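Coaching Youth Basketball, Unit 4: Running the Substitution Plan
Handout for October 3, 2023

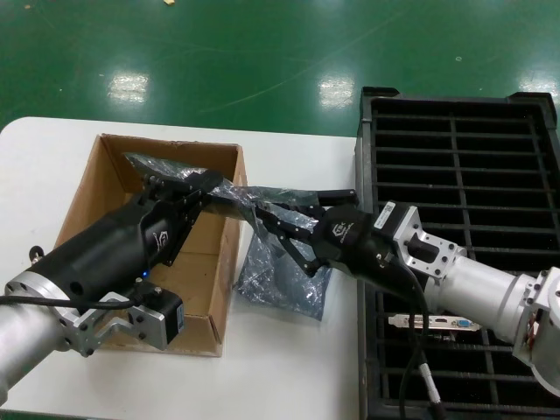 Open cardboard box on the white table, black grid tray on the floor beside it.

Read this before the practical session. Bring your own roster sheet and a pencil.

Why plan substitutions
Most new coaches substitute by feel. They watch the ball, lose track of the bench, and find at halftime that one player has been in for two minutes. A written plan fixes most of that. You can still change it when foul trouble or an injury comes up.

Building the sheet
Divide each half into blocks of equal length. Four blocks per half works well for middle school teams. Write the five players for each block in a row, then add up the blocks for each player. In our league every player must be on the court for at least 50 percent of one half, so check that first.

Keep at least one steady ball handler in every block. Coach Nomura calls this the anchor rule. His team at Chiba lost a 20-point lead to Budport in January when both guards sat down together, and he has used the rule ever since.

Foul trouble
A player with two fouls in the first half normally sits until the break. Mark this on the sheet as it happens - do not rely on memory or on the scorer's table. If the player is your anchor, move the second guard up one block and shift everyone else down.

Talking to the bench
Tell players their blocks before the game. Give the next group a warning one minute ahead so they can take off warmups and find their matchups. When a player comes out, say one specific thing about defense or spacing, then let them sit.

Exercise
Work in pairs. Use the roster for Pova and build a full plan for a game against Goda, who press for the whole first half. Your center picks up a second foul at the end of block two. Show the changes in a different color.

Reading for next time: Unit 5, zone offense. Sheets go in the tray outside Room 452.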